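Dinner out in Teltedthorpe, finally

I have been meaning to write about Sala since February, when it opened in the old shoe shop, and every time I sat down to do it I ended up going back for another bowl of something instead. So that's two months of research, you're welcome!

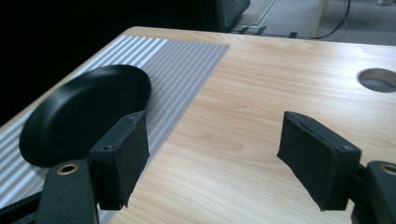
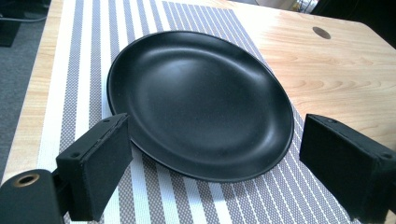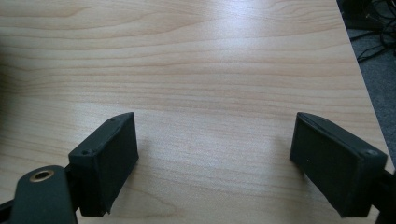 Sala is run by Carmela Farina, who cooked in hotels for years and wanted a room small enough that she could hear people talking from the stove. The menu is one page and changes whenever she feels like it. I'm a sucker for a black plate on a striped mat, and pale food looks great on one: her white beans with lemon and fennel would glow. I had them twice in one week (no regrets). The braised rabbit was a little salty the first time and perfect the second.

My friend Veronica Bălan came along last time and ordered the baked pasta, which she refused to share, so I can only report that it smelled wonderful and went fast. We split an almond cake after that and argued over the last corner.

Prices are fair for our town, and the bread is free if you ask nicely. Parking is a pain, so leave the car behind the library and walk. They don't take bookings for two, and by 7 there's usually a line out the door. Go at 5:30 and sit near the kitchen.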